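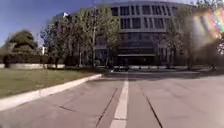

Ondieki campus, internal mail run, notebook 2

April, early shift

Picking up from where I left off. The cart (Atov, the tall one) now does the run from the gate hut to the main building and back. Until last month that was Josphat on foot with the hand truck, and Hauwa when he was off. Josphat is now listed as run supervisor, which so far means he loads the cart at the gate, then walks up the side path and meets it at the entrance.

Speed limit left at the walking setting. Route file unchanged except for the end point, moved back from the doors because people on reception complained it stopped where they come out to smoke.

Things to sort out, from Josphat and from reception:

1. Who signs for registered mail. The cart can't. For now it goes up by hand, same as before, so the hand truck stays in service and the hut stays staffed until noon.

2. Shared use of the road. Deliveries know about the cart. Cyclists and people with their own carts mostly don't. Mwanaisha wants a sign at the gate. I would also like the stop distance longer on the right side, where people tend to keep to the edge by the grass. Dennis says it will make the cart stop for everything. We try it for one week and count the stops.

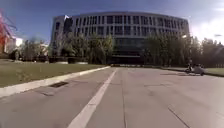
3. Sun. Going toward the building in this light, the right half of the forward view is close to useless at the top. Lane line and left curb are fine. Dennis has the localization weighted to the curb now and it holds. Asked him to write the weighting down somewhere other than his own laptop.

4. Slab joints. The line finder took a dark joint for the edge of the road twice in the test log, both times one of the diagonals. Threshold raised. No repeat since, but only a few runs.

Talked to Josphat at the hut for a good while. He doesn't mind the cart. What he minds is the tablet, which beeps at him when it wants a confirmation and keeps beeping if he is carrying something. He also used to pick up small jobs on the walk: somebody's forgotten badge, a box of toner for the second floor, word that the side gate was stuck. None of that was ever on his job sheet, so none of it got moved to anyone. Hauwa has started a list on the hut wall. It has more lines on it than I expected. I'll copy it in here when she says it's complete.

His hours are the same until the summer. After that it depends on the review, and I told him I don't know more than that. Mwanaisha to ask for something in writing.

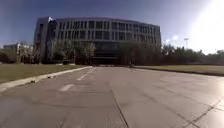
Gate hut, Ondieki, April

Second session, same route. Dexter drove down from Burnetti with the spare battery and the new bracket. Bracket fits. The old one goes in the drawer with the cracked one, labeled.

Debris by the curb: the log flags small dark things at the left edge as obstacles of low confidence. The cart doesn't brake for them, it only drifts right a little and comes back. Fine at this speed. Grounds crew say they sweep that side when they mow. Told them no change needed on our account.

Dashes vs. solid line. From a low viewpoint the near dash can look like one long stripe until you are past it, and the tracker briefly thinks the line has ended when it reaches the gap. Dennis added a hold of 2 seconds before it reports line lost. Before that the tablet beeped at every gap, which explains Josphat's mood.

Confirmation beep is now off for anything except a real stop. Hauwa tried it on her shift and asked if it was broken.

Frame buffer set to 1000, was 100. Gives us enough before a stop to see what caused it. Watch the disk.

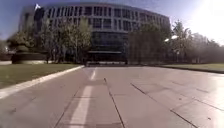 Forward view on the approach, near dash and the next one past the gap.

Still open:
- sign at the gate (Mwanaisha)
- stop count for the week (me)
- weighting notes (Dennis, asked again)
- Hauwa's list, and who takes the toner
- Nitex want to see the log format before they quote for the second cart. Not sending anything until Josphat's review is settled
- hut chair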